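Why Cloth Wrinkles, and How a Drawstring Works

Cloth is made of long threads. Each thread is thin and bends easily, so a whole sheet of cloth bends too. A crease forms where the cloth has been bent and pressed. Smooth cloth, such as satin, slides over itself. Fuzzy cloth grips.

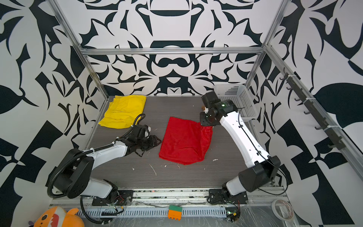 Fig. 1. Yellow cloth and red cloth on a gray tabletop.

To flatten a piece of cloth, hold it at two places and pull gently outward. The pull is called tension. Tension straightens the threads along the line between your hands -- the rest of the cloth stays slack. Pull one corner alone and the cloth gathers toward that corner.

A drawstring uses the same idea. The cord runs through a tunnel of cloth at the top of a bag. When the cord is pulled, the tunnel bunches up and the opening gets smaller.
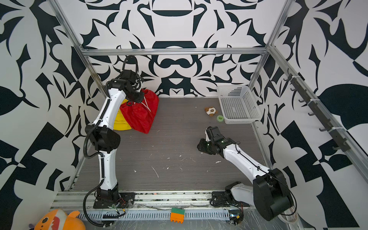 Text: Ulla Cuevas

Friction keeps the bag shut. Friction is the force that resists sliding. A flat cord touches more of the tunnel than a round cord of the same width.

Some openings close without a cord. Ribbed knit has raised lines of loops that spread apart when stretched and spring back when released. 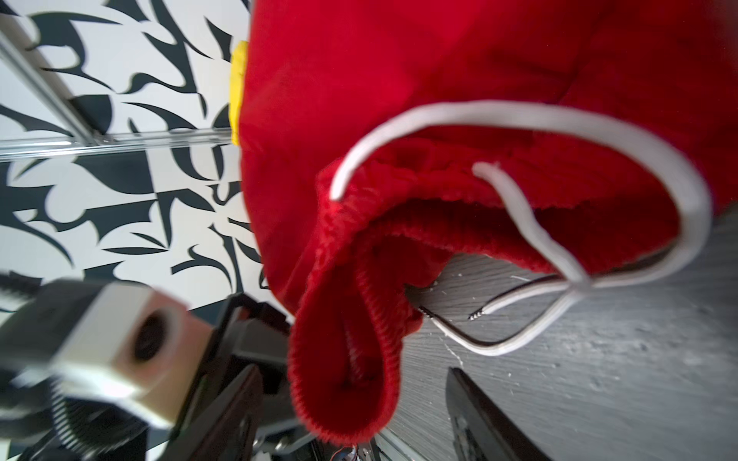 One reader, Plendora, wrote in July that her ribbed cuffs no longer spring back, and asked whether the threads had broken. Usually they have not. Loops that are stretched many times stay a little longer than before.

Folding stores cloth in less space. Fold a sheet once and it has two layers. Fold it again and it has four. Each fold also doubles the thickness -- thick cloth becomes hard to fold after a few turns. 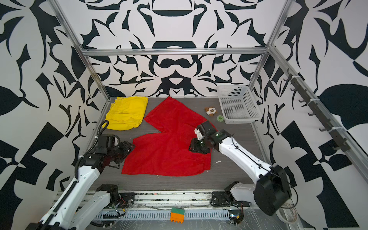 Before folding, turn back any flap and smooth the cloth from the middle to the edges. Match corner to corner. Press along the fold with a flat hand.

Contact Sosuvwood | Updated 18th October | Back to top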